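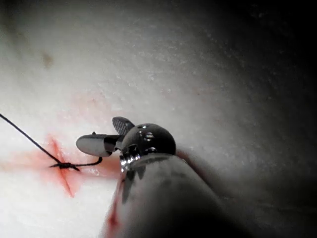

What should I pack for a two-night stay in hospital?

Loose pyjamas, slip-on shoes, your regular medications in their original boxes, a phone charger with a long cord, and something to read that doesn't require much of you. Leave the jewellery at home.

wattle_and_daub wrote:
That answer's fine as far as it goes, but whoever put it at the top of the thread has never tried to reach a power point at Ustamthorpe. I was on Ward 9 and the outlet was behind the bedside cabinet, at ankle height, guarded by a bin. Take a two-metre cord. Take a power bank as well and sleep with it like a teddy bear.

Zodwa Ngcobo wrote:
Earplugs and an eye mask. My neighbour was a lovely man who watched televised bowls at a volume suited to a man three suburbs away. I know a great deal about bowls now.

I'd also skip the pyjamas. You'll be in the gown for most of the first day, and after that an oversized T-shirt is easier if you've got a drip in. Sleeves are a nuisance.

saltbush86 wrote:
Disagree on the pyjamas. The gown has no back. The corridor has plenty of visitors in it. I rest my case.

Zodwa Ngcobo wrote:
Second gown, worn backwards over the first. Ask the nurse. You look like a minor wizard but you're covered.

Dropbear_Deb wrote:
Nobody's mentioned parking, and it should be on the list ahead of socks. The Brurker car park on Halen Street charged my husband $86 over my stay, and he only came to complain about the parking. There's a weekly pass. It isn't on the sign. You ask at the booth, and the booth is staffed when the booth feels like it.

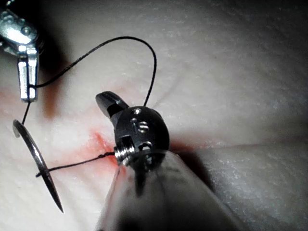

Anyway, the pass has to be bought on the first day, because they won't convert your tickets afterwards. He tried. Bring coins too, in case the card reader is sulking. The bus stops right outside the main entrance if whoever's visiting you has working knees.

wattle_and_daub wrote:
The bus is all very well until you're being sent home on it.

Dropbear_Deb wrote:
Visiting, I said. Nobody should go home on the 12.40 holding a pillow to their belly.

kev_from_the_flats wrote:
Food. The ward meals arrive when they arrive, and mine was always a colour. Get someone to bring you a sandwich from Le Roux across the road, once the staff have said you can eat. Check first, I mean it. I was nil by mouth and had an egg and lettuce sitting in the drawer, whispering.

saltbush86 wrote:
Le Roux has gone downhill. The scones are from a packet and they charge like they've been to university.

kev_from_the_flats wrote:
Still better than the beige.

We use cookies to improve your experience on this forum. By continuing to browse you agree to our use of cookies. Accept / Manage preferences

Zodwa Ngcobo wrote:
A few things I wrote down last time: lip balm, a pen, a printed list of your medications with doses, hair ties, a dressing gown with pockets. The pockets matter more than the dressing gown.

wattle_and_daub wrote:
Dark undies, one size up. Nothing with a waistband that has opinions.

saltbush86 wrote:
I'll give you the pockets. Still taking the pyjamas.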